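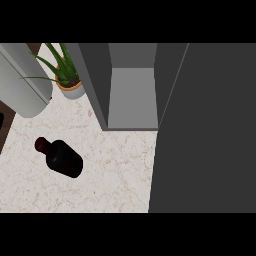 Section 2. Setting up the Tritora at home

Read the whole section once before you plug anything in. Then go back and do it. People who skip ahead end up at the Locked screen and have to call.

What's in the box

Tritora dispenser (base and lid, lid is locked)
Pill tray, 27 slots plus a blank home slot
Power adapter and cord
Two keys on a ring
Layug hub, the small one with the antenna
Tip cup
Loading card

Missing something? Call the Ristwood desk before you start. Don't swap in an adapter from some other device, even if the plug fits.

You also need: your current medication list from Kemside Pharmacy, your pills in their labeled bottles, a dry table, decent light. Glasses if you wear them. Give yourself most of an hour the first time. It goes way faster after that.

CAUTION: Keep kids and pets out of the room while the lid is open.

2.1 Where to put it

Flat surface, near an outlet, somewhere you'll hear it. Bedroom dresser is fine, so is a hallway table. Not the bathroom. Not next to the stove, not on top of the fridge, not in a window that gets sun. Needs room above it for the lid to swing all the way back.

The cord should not cross a walkway. If you use a walker or a cane look at the cord run twice.

If you turn the dispenser over to empty it into the tip cup, put the cup right beside it. The cup is what catches the dose. Your hand works too but pills roll.

2.2 Power

1. Push the small end of the adapter into the back of the base until it clicks.
2. Plug the other end into the wall. Wall outlet, not one that goes off with a light switch.
3. Wait for the green light. Screen says Hello, then Not Set.
4. Leave it plugged in overnight so the backup battery fills. You can do the rest of the setup while it charges.

NOTE: Full battery runs the dispenser for nearly 50 hours with the power out. The hub has no battery. So in an outage the alarm still sounds and doses still come out, but no missed-dose messages go to your contact. Tell your contact this now, before there's a storm.

NOTE: Orange light = running on battery. Flashing orange = low, plug it in. No light at all, see 2.9.

2.3 The hub

Skip this part if Ristwood told you yours is a stand-alone unit. It'll say so on the loading card.

1. Plug the Layug hub into a different outlet, same floor if you can.
2. Point the antenna up.
3. Wait. It can blink blue for quite a while, leave it alone.
4. Steady blue means it's found the network.
5. On the dispenser press MENU, then Hub, then Pair.
6. Two short beeps and the word Paired. Done.

No home internet needed. No password either. If somebody calls asking for your "hub password", hang up, there isn't one.

Still blinking when you've finished loading the tray? Move it closer to a window and unplug it for a minute. Basements are bad. So are metal shelves and anywhere behind a TV.

2.4 Time and alarms

Check the clock first. Hub units set themselves. Stand-alone units do not, and they don't change for daylight saving, you have to do it.

1. Press MENU, then Clock.
2. Arrows to change the hour. OK.
3. Arrows to change the minutes. OK.
4. Look at AM and PM. Then look again.
5. Press MENU, then Alarms.
6. Alarm 1 comes up. Set it to the first dose time on your loading card. OK.
7. Do the same for each of the others. The dispenser takes up to 6 alarms a day.
8. When there are no more, choose Done. Unused alarms should read Off.
9. Screen lists every alarm in order. Compare it to the card line by line.

Do not pick your own times without asking. Some pills need food, some need to be kept away from other pills. If the times on the card don't fit your day (night shift, dialysis, whatever) call Kemside and they'll work out new ones with your prescriber and send a new card.

CAUTION: Changing an alarm does not move pills that are already in the tray. If you change the number of alarms per day, empty the tray and reload from the start.

2.5 Opening the lid

1. Put the key in the front lock, teeth down.
2. Quarter turn to the right. Don't force it.
3. Lift from the front edge.
4. Take the key out and put it in your pocket. Keys left in the lock get bent when the unit is tipped.

Give the second key to your contact person or put it someplace the person taking the pills won't come across it, if that's part of the plan you made with Ristwood. Lots of people live alone and keep both. Fine. Just not on the dispenser.

2.6 Loading the tray

Wash and dry your hands. Phone on silent. One bottle open at a time.

1. Lift the tray straight up and set it on the table.
2. Check that it's empty. Tip it over and tap.
3. Find the blank home slot. No number. Never put pills in this one.
4. Slot 1 is the next dose coming up, not the first dose of the day. If you load at lunch and the next alarm is evening, slot 1 is the evening dose.
5. Take the first medication on the card. Read the bottle label against the card. Name, strength, how many.
6. Put that pill in every slot that gets it. Go round in order.
7. Close the bottle, set it on the far side of the table.
8. Next medication, same thing, until you reach the bottom of the card.
9. Go round once more and check each slot against the card. Every slot for the same time of day should look the same.
10. Lower the tray back in with the home slot at the arrow. It drops the last little bit when it's seated right.

How long a full tray lasts depends on your alarms. One a day, 27 days. Several a day and you'll be reloading a lot sooner, the screen shows Doses Left so go by that.

DO NOT load:

Anything liquid, chewable or meant to melt under the tongue
Anything that has to stay in the fridge
Anything the label says to keep in its original container
Half tablets that crumble
"As needed" pills. Pain pills, sleep aids, nitroglycerin. These stay in their bottles
Gummies. They stick, and then the tray has to be replaced

Blood thinners where the dose changes after a blood test: ask Kemside first. Usually they'll want these kept out of the tray.

If you drop a pill on the floor, throw it out and take a fresh one. If you lose count or get interupted, empty the slot you were on and redo it.

2.7 Close and test

1. Close the lid. Press down at the front til it clicks.
2. Lock it, quarter turn left. Tug the lid.
3. Press MENU, then Test, then Sound. Walk to the room farthest from the dispenser where you spend time. Can you hear it? Turn it up if not.
4. Press MENU, then Test, then Light. Top should flash white.
5. Press MENU, then Start. Confirm with OK.
6. Screen shows the next dose time and Doses Left.

Test does not turn the tray. No pills come out during a test, and if they do, stop and call.

2.8 The first real dose

Be there for it, and if you have a helper have them there as well.

Alarm sounds, top flashes, tray turns. Pick up the base with both hands, tip it over the cup, set it back down. Alarm stops by itself when it's been tipped. There's no snooze.

Look in the cup before you swallow anything. Right pills, right count, compare with the card. Something off, don't take them. Put them aside in the cup and call Kemside.

If the dose isn't tipped out in time the slot closes and the dose stays locked inside. The hub texts your contact. Don't unlock the lid to get at a missed dose and don't double the next one. Call the pharmacy and ask what to do, the answer is different for different medicines.

CAUTION: The Tritora reminds. It can't tell whether you swallowed the pill. And it's not an emergency device, so chest pain, trouble breathing, or a possible overdose is a 911 call.

2.9 Problems during setup

Screen blank: check the wall outlet with a lamp. Push the adapter in at the back until it clicks.

Says Tray: tray isn't seated. Take it out, line up the home slot with the arrow, try again.

Says Lid: closed but not locked, or locked but not closed. Open it and start over at 2.7.

Says Locked: too many wrong menu codes. Needs a reset from Ristwood.

Says No Hub: loading and alarms still work. See 2.3.

Grinding sound when the tray turns: unplug. Open the lid, take out the tray, look for a pill caught under it. Don't use a knife or anything metal to pry.

Alarm at the wrong time by exactly half a day: AM/PM. Fix it in 2.4, step 4.

Before you call have your loading card in hand, plus the serial number off the bottom of the base. Take the tray out before you turn the thing upside down to read it!

Setup questions and resets go to the Ristwood desk, ask for Bartosz Szulc or whoever's covering. Questions about the pills go to Kemside. The desk can't answer those and isn't allowed to guess.

2.10 When your prescription changes

New card first, then reload. Not the other way around. Write the month on the old card (January, or whatever it is), put a line through it and keep it in the box. Then:

1. Unlock, lift out the tray.
2. Empty everything into a bowl. Don't pour it back into the bottles.
3. Take the loose pills to Kemside, they have a drop box.
4. Check alarms against the new card, see 2.4.
5. Reload from 2.6, step 1.

Cleaning the tray and cup is in Section 3.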